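Paper bags, twisted handles, and where they fail

I get through a lot of kraft bags. The bakery in Darnolton hands one over with every order, and by April the stack behind my pantry door had reached the light switch. I started sorting it by handle type, and the sorting turned into notes.

There are three handle types in the stack: flat folded strip, twisted paper cord, and cotton tape. Twisted cord is the most common. It is kraft paper rolled tight along its length, and it holds well in a straight pull. It does badly when bent sharply at the root, where the cord meets the bag.

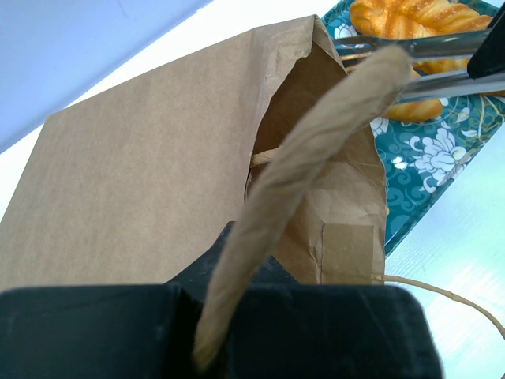 The usual construction glues the ends of the cord under a rectangular paper patch on the inside wall. The patch spreads the load over a wider area of the panel. I hung a bag from a luggage scale and added rice until something gave. The first patch began to peel at 2,163 grams. A second bag from the same stack, handle folded down overnight beforehand, peeled at 1,166. Two bags prove very little, but I have stopped storing them with the handles folded.

Tipping is the other problem. A bag with a narrow base and a soft top panel goes over as soon as the weight inside is uneven. For bread I now lay the bag on its side deliberately and slide things in. Flaky items go in last, one at a time, held at the middle. Tongs are fine for rolls. On laminated dough they take off the top layer. 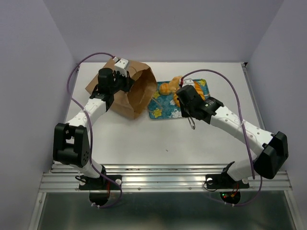
Staging matters more than I expected. If the baked goods sit on bare tabletop, the crumbs stay there and end up under the next bag. A placemat fixes this, and it can be shaken out over the sink. The blue one with the yellow and white flowers is big enough for a round bun and a croissant side by side, close to the mouth of the bag, so the carrying distance is short. A pattern also hides butter marks between washes.

Next I want to compare bag bases, glued flat against folded. I have 400 grams of rice left, so that will wait for a shopping trip.

Shared 14 times
3 comments

Gijs Vandenberghe
Did you zero the scale with the empty bag on it?

trevaskis_b
I reinforce the patch with a strip of masking tape. Ugly but it holds.

Udico
Cotton tape handles every time. I cut them off and reuse them.

Related posts
Shelf liner, two years on
Which jars stack and which only look like it
Regluing a drawer front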